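To: Ostelville site list
Subject: Re: packing arms and the shift count

Quick one before the 2 pm start. Answering inline, sorry for typos.

> The notice says the Cladach arms take over bag packing in November.
> Does that mean fewer of us on the tables? And who gets the blame
> when a bag goes out half full? We did 2382 last month by hand and I
> did not hear any complaints.

No cut on the tables that I've been told of. What I have in writing is 7 people moving from packing to checking and setup, same grade, same breaks. The other 59 stay where they are for now. "For now" is their wording, not mine – I've asked for a date and got none.

Blame: asked that too. A short bag is logged against the station, not the person standing next to it. Get that in writing before you sign the new job sheet, I have.

The soft bags are the hard part. Boxes it could do all day. With a zip top lunch bag you've got foil lining, a floppy opening, and the strap goes wherever it wants.

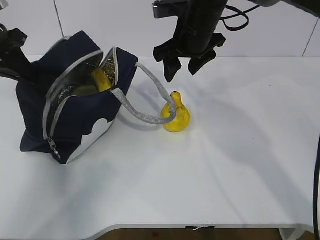
So whoever is on setup will be opening bags, clearing straps and putting stuff back where the arm can get at it. It's lighter than packing but it's dull and you are on your feet the same hours. My wrists would take the swap. My head, not sure. A couple of the Marikar line people said they missed talking accross the table more than anything, and the new layout has the stations further apart.

Training is over 10 hours, paid, they confirmed. If your sheet says unpaid send it back.

Things I still dont know:
– whether setup counts toward the packing bonus
– who covers when the checker is on break
– if Purkach gets the same deal as us

Send me anything else by noon tomorrow and I'll take it in with the rest. Got to run.

Table rep, Ostelville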